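About Gradico

Last updated: January 5, 2020

Gradico is a small software company in Lerkton. We write programs that help a robot arm decide what to pick, how to hold it and where to put it down. We do not build arms. Our customers already have one, and often it stands still because the programming takes too long.

Our main product is called Purna. It takes the camera picture, proposes several grasps and gives each one a score. The planner then looks for a path which does not touch the rim of the basket.
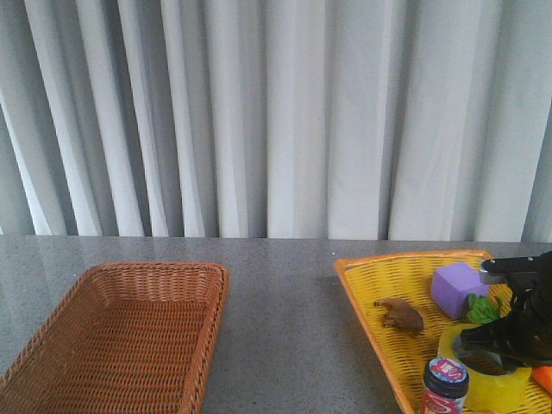 A high score is not always a good grasp. Things that lie close together are difficult, and a round object with a hole can be held in more ways than a cube. For this reason we keep every attempt in a log, also the bad ones, and 400 of them are repeated before each release.

The tool for reading these logs is Eskola. It was first made for ourselves - now customers may use it too, at no extra cost.

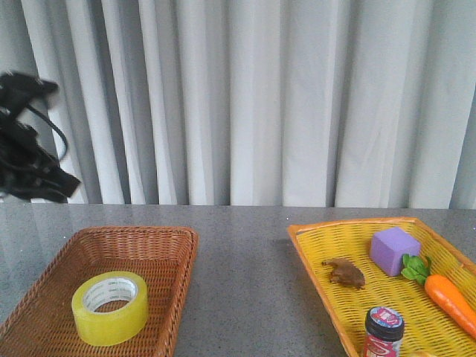
We are 14 people in two rooms, and most of us came from university. A new version of Purna is planned for February. If you want to try it with your own objects, please write to us.

2 comments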